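Budgeting for a two-arm setup with proper hands – what am I forgetting?

Asked by Iolanda Honorato in Equipment & Purchasing

Hi all, first question on here so be gentle! We're a small textile recycling outfit and I've been handed the job of planning what we'd need to spend on a two-arm station with multi-fingered hands for sorting small soft stuff, socks and gloves mostly. The work looks like this, one small piece at a time and a tray at the side:

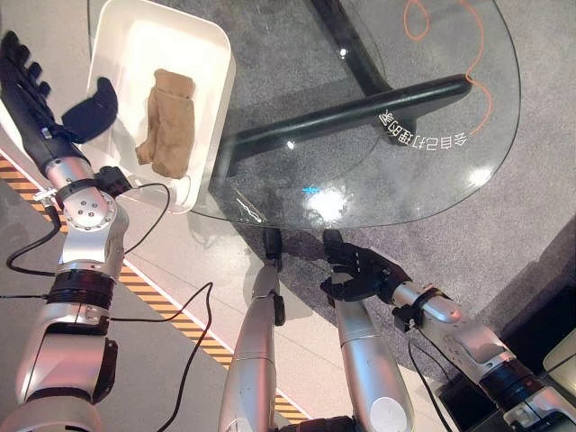 What I've got so far

The arms and hands are quoted as a bundle from Prornitz, and the quote is fine, more or less what I expected. It's everything else that's doing my head in. The bundle has a line called "integration allowance" and no one at their end will tell me what's in it. I've got a blank spreadsheet tab called "Other" and I'm a bit scared of it.

So, my questions:

How much should I keep aside for spares on the hands? The arms come with a 2 year warranty but the hands are listed separately as "wear items", which sounds expensive.

Is it worth paying extra for a decent work table, or do people just use whatever's lying around? My boss reckons any table will do. I'm thinking of a glass top because we can wipe it down, and I already know someone who'll let one go cheap.

Has anyone leased instead of buying? Qaisi offered us a lease but the paperwork is 30 pages and I've only made it through half.

We have to get the number in by May. Any help appreciated, even if it's just "you've forgotten cables".

2 answers

Paavo Heiskanen

You've forgotten cables. Sorry, couldn't resist, but you have. We bought our pair of arms three years ago and I put zero dollars in the budget for cable management, then spent two months with the things drooping onto the floor and catching on whatever was nearby. Get proper sleeves and clips, and a spare of every cable that runs to a hand. The connectors near the wrist cop a hiding. I replaced one that cost $513 by the time it was freighted to us, and I could have had two for not much more if I'd ordered them with the arms.

Spares on hands: I keep 20 per cent of the hand price in the kitty each year. First year I didn't touch it, second year I blew straight through it. Fingers go first for us, then the tendons. Ask Prornitz whether they sell single fingers or make you send the whole hand back, as that changes your sums completely. While it's away you've got one hand and a very expensive paperweight. Ask about turnaround in writing too.

On the table, I'm with your boss on price and against him on everything else. It doesn't need to be dear, it needs to stay put. Ours was on castors (don't ask) and we recalibrated every morning until I took them off. Glass is nice to clean, but if you're running cameras over it you'll fight with reflections from the ceiling lights. We ended up putting a plain grey mat over ours, so there went the nice glass top. If you've got a cheap one coming, take it, and put a mat in the budget for later.

Other stuff in my "Other" tab, in no order:

Floor marking tape, and more of it than you'd think, it scuffs up at the corners
Trays – buy the same one in bulk, a new tray shape means redoing your pick positions
Someone's time to look after it. I put half a day a week and it was closer to a day and a half for the first stretch
Electrician. We needed another circuit
Freight, if you're regional. Get it quoted to your door and check if it includes a tail lift

Push back hard on that integration allowance. With us it covered one site visit and a phone number that rang out.

Marjatta K.

I leased. It's OK. You pay more over the whole term but we couldn't have got the lump sum past our manager, so it was lease or nothing. Read the bit about returning it – ours said original packaging, and we'd already put the crates out for hard rubbish. Had to pay for new ones.

Don't know about Qaisi, ours was through Drinar.

Comments

Iolanda Honorato: Thank you both!! Paavo, the single finger thing is gold, I rang this morning and they do sell them separately, though only in sets for the left or right hand. Adding the electrician now. And Marjatta, I went straight to the returns clause and yep, original packaging, page 22 or thereabouts. Crates are going in the shed.

Paavo Heiskanen: Good one. Label them, too. Ours had two sizes of foam and it took me an afternoon to work out which went where.

Santeri Nieminen: following, we're costing the same thing for the Brudumham site. Did anyone pay for the training days or just muddle through?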